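Support > Closed tickets > Demo cell > Open day

Ticket 993 - Mug hanging demo stalls before first pick
Tags: Ekametti, two-arm, open day, grippers
Status: Closed

Okay, writing this one up while I still remember it, because we have another open day coming in February and I do not want to go through this again with visitors walking in!

So the setup was the Ekametti cell at our Estodmont site, running the mug hanging demo (the one everybody likes, both arms, mugs go onto the tree). It ran fine all through rehearsal. Then at 10 in the morning, first group at the door, I hit start and the arms went to home, opened the grippers and just sat there. No error on the panel. The Drololix log had one line in it, "waiting for scene", repeated over and over.

First thing I tried was a restart of the Drololix service. Same result. Then a full power cycle of the cell, which takes forever and is no fun when you're making small talk about lunch options at the same time. Same result again, grippers open, no motion. I also swapped the network cable to the right arm because we had trouble with that one in the fall. The cable was fine, I put the old one back.

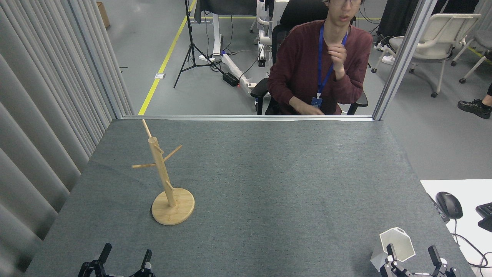 Demo cell at the home pose, mug tree on the felt, no mugs on it.

After that I went looking at the settings, and there it was - the scene file. Somebody had loaded the Bevan profile for the visit (it has slower speeds for when guests are close to the table, good idea!) and that profile comes with its own scene file. In the Bevan one the tree is supposed to be on the right half of the table. Ours was standing on the left, same as always. The software looked on the right, didn't find a tree, and kept waiting politely for one.

What I did:
- kept the Bevan speeds
- pointed the profile back at our usual scene file
- reran the camera check, passed on the first go
- ran the demo 3 times with no guests at the table, all good

Whole thing cost us 30 minutes. The first group got the hallway tour early and came back to us at the end, and they were really nice about it. One kid asked if the robot was sleeping, haha.

Still open on my side: the "waiting for scene" message should say which object it's waiting for and where it expects it. I've sent that in as a separate request. Until then, if you load a guest profile, check the scene file name in the second tab before you press start - it does not warn you.

Closing this. Reopen if you see the same line in the log with the right scene file loaded.

2 comments | 3 people found this helpful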